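Notebook, January, tip boxes and bench stock

Started a little after 9. The plan was to get the tip situation sorted before the next round of dilutions, so that we stop opening three half-used boxes to fill one row.

Pulled everything with a lid out of the drawers under the sink and off the lower shelf. Stelios Sfakianakis had already put the filter tips to one side last month and I left those alone. They stay in the drawer marked FILTER and are not part of this.

Sorted by size first. The small ones are easy to tell by eye. The two larger sizes are not, when there are only a few left in the rack, so I tried each on the pipette before deciding. Anything that did not seat with a light push went in the doubtful bag. The doubtful bag is on the windowsill. Please do not top up a box from it.

Total of loose and part-box tips in the blue size, after sorting: 354. That is more than I expected and means we do not need to order this month. The Zasten order can wait, and I have crossed it off the sheet on the door.

Consolidation rules, as agreed at the bench:
Fill from the back left corner, along the row, then forward.
One size per box, no exceptions, even for a box that is "just for now".
Gloves on. Handle tips by the collar end only.
Consolidated boxes get a strip of tape on the front with size and initials.
Anything dropped on the cloth goes in the bin.

The green cloth stays down for all of this. It stops the boxes sliding when you push a tip home. It does shed a bit at the cut end, so I folded that end under and pinned it. Wash it with the lab coats, no softener.
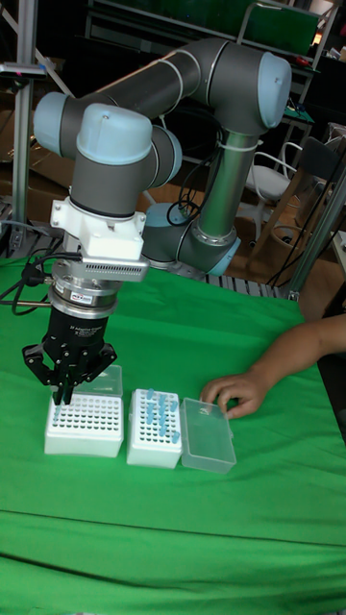 The rack inserts are the real nuisance. We have boxes from two suppliers, Wiltwood and Sunasska, and they look the same until you try to swap the inserts. A Wiltwood insert sits in a Sunasska base but rides high at one corner, and then the lid will not click. I spent most of the morning pairing them up again. I have put a pencil dot under each Wiltwood base and under the matching insert. If you find one with a dot on one part and none on the other, fix it then and there please.

Lids: 2 have cracked hinges. They still close if you hold the front down with a thumb, but they will not survive the autoclave, so I have kept them for dry storage only (spare O-rings and the small stir bars). Loose lids with no box are in a stack on the end of the lower shelf. Keep a few. They make decent trays for weighing boats.

Stopped for lunch at 12:30, back at 1:15.

Afternoon. Autoclaved the first batch, 6 boxes, standard dry cycle. Lids ajar, tape across, indicator strip on each. Left them in with the door open a crack until they were cool enough to hold. Two came out with beads of water under the rack, both of them from the bottom shelf and both packed against the wall. Put those in the drying oven overnight. Next batch I will leave a hand's width at the side and see whether it makes any difference.

Checked the pipettes while waiting. The 100 microliter one was reading slightly low on water, three weighings, same direction each time. I cleaned the nose cone with ethanol, changed the seal from the spares tin and repeated. Better, though I would still like it to go out with the next calibration lot. Tag is on it. Use the other one for anything that matters. The Đorđević protocol is fussy about the second transfer, so definitely not for that.

While I was down there I found a bag of the old long tips behind the pH buffers. They fit nothing we own now. Asked upstairs if anyone wants them, otherwise they go out at the end of the month.

Storage from now on: sterile boxes on the upper shelf, labels facing out. Non-sterile on the lower shelf. Empties in the crate on the floor, lids closed, so they don't fill up with dust and bits of tape. When the crate is full somebody refills the lot in one sitting. It took me nearly two hours today including the sorting, and it should be a good deal less next time.

To do:
Print a size chart and put it inside the cupboard door.
Get more autoclave tape, the roll is down to the last few turns.
Ask Stelios which inserts he used for the filter tips, and whether they have dots.
Check the drying oven boxes first thing and log the strips.
Second batch in before 10 if the autoclave is free.

Cleared the bench at 4:40.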